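3.2 Plate size and what people leave behind

Most work on food waste at home asks people to remember what they threw away. People are bad at this. Coutinho found the same in her canteen study, and our own pilot in February went no better – the diaries were half empty by day 4. So we weighed instead.

The sample was 80 households, split between Orkham and Cindholm. Each got a kitchen scale, a caddy and a set of dinner plates, and was asked to cook as normal. No menus, no advice on portions. Scraps weighed after the evening meal only. Breakfast and lunch left out, which is a weakness and we come back to it in section 5. In all there were 4,000 weighed meals, less the ones where the scale had not been set to zero (dropped, see the appendix).

Peelings, bones and tea bags were not counted as waste. Bread crusts were. This caused more argument than anything else in the project and Gleice Moura, who did the coding, kept a seperate list of hard cases: potato skins, the fat off a chop, broccoli stalks. Where a family normally ate the thing, leaving it counted. Where they never did, it didn't. Not perfect but it is at least the same rule for everyone.

Serving style mattered more than we expected. Families who put dishes in the middle of the table left less on their plates than those who served up at the cooker, but kept more in the fridge, and some of that went in the bin later on. The Skirinow survey only looked at plates, so it would have missed this. Children under ten were the main source of plate scraps in both towns.

Rim width is often left out of reports altogther. A wide rim takes up space that is rarely used for food, so two plates of the same width can hold quite different helpings (Figure 4).
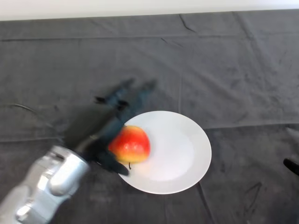 Vol. 31

Figure 4. Plain white plate with a wide, flat rim and shallow well.

We therefore give the width of the well as well as the full width in all the tables that follow. Older papers mostly give full width only – comparing across them is risky.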